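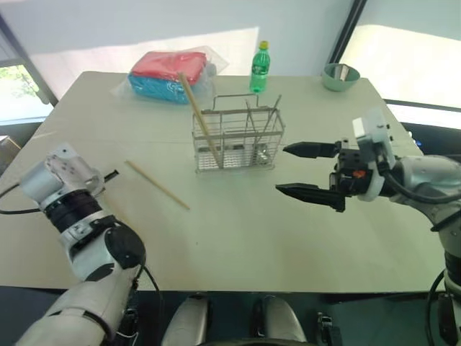

Right, I've been reading the "robots will do the washing up by Christmas" stuff again and I'm not convinced. Putting cutlery away is the job I'd pay for first, and it's full of horrible little problems. Take one chopstick lying flat on the table. It's thin, it rolls, and it has to be picked up, turned upright and dropped into a wire basket that's already got another one leaning across it at a daft angle. My six-year-old can do that half asleep. Can any machine you could buy do it yet?

guilan_q
Depends what you mean by do. One chopstick, slowly, same table every time? I'd say yes. A whole drainer after a family dinner, no chance.

Plandton68
Disagree with both of you! We've had pick and place on the line at work for 19 years and it never drops a thing. Kitchens are just small factories with worse lighting.

guilan_q
Your line has the same part in the same spot though. Mine has a whisk jammed in a colander.

rui pacheco
I'm with Guilan. Flat thin things are the worst, there's hardly any gap to get a finger under. I'd start with folding tea towels (and even that's a pain, they flop about).

Plandton68
So buy a tray with slots and make the job easier. We did that at Correia and went from 18 jams a week to none.

OP
But then I'm the one putting chopsticks in slots, aren't I? I want to tip the lot on the table and walk off.

manolis_d
Would you leave it alone with the good glasses?

OP
God no. Plastic beakers only for the first year.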